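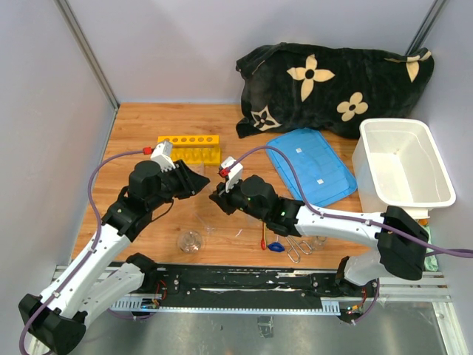
Sharing a Table: How Lab Things and Home Things Can Live Together
Project report, Pludside course in everyday design

1. Why we picked this

When our group first sat down in January to choose a subject, we had a long list of much grander ideas, and every one of them fell apart within an hour. What we kept coming back to was the worktable. We all use it, we all leave things on it, and we all grumble about the person before us. Some of what lands there belongs to lab work, like the yellow test tube rack, and some of it comes straight from somebody's home, like the black blanket with the big cream flowers that has become (I think I can say this for all of us) a sort of group pet.

Our question was a simple one: how should you put things away on a table that has to serve two kinds of work, so that the next person can find them without asking?

2. What we did

We talked first and moved things second, on the advice of our teacher, and I am glad we did. We asked 19 people who use the table what they look for most often and where they would look first. The answers were friendly and all over the place. One person wanted everything in closed boxes. Another said that if she can't see a thing she forgets that it exists, and I have a lot of sympathy with that.

After that we tried two ways of tidying. In the first, which we called Hirano, everything was grouped by where it came from, so lab things went with lab things and home things with home things. In the second, called Hedero, things were grouped by size and softness - small hard pieces in a tray, tall things standing behind, cloth folded at the back. (The names came from a word game we were playing at lunch and they stuck.)

We used each plan for one week, with a notebook beside the table where people could write whatever they liked. It filled up faster than we had hoped, and there are some very nice drawings in it too.

3. The blanket

I want to give the blanket its own section, as it took up so much of our time. Cloth is hard to put away! A folded blanket makes a neat square for as long as it takes somebody to want it, and then it goes back as a heap, flowers every which way. We tried folding it in thirds, rolling it, and folding it with one flower on top so that people would know which side was up. The last one was liked best in the notebook, and it is also the prettiest.

4. The small things

Under the Hirano plan the small pieces wandered. Under Hedero they had the blue tray to go home to, and people wrote that they spent less time hunting. The rack gave us more of an argument. Half of the group felt it should stand next to the tray, and the others wanted it off on its own where no sleeve would catch it.
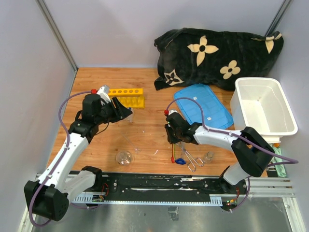 Riet Groen read our draft and told us that a tray only works if someone empties it, and that at her place it would be full of rubber bands and old pens by Saturday. She suggested a set time for clearing it out, and we added 16:00 on the last day of the week to the plan.

5. What we would do next

We would like to run Hedero for longer, with the clearing-out time included, and ask the same people the same questions again.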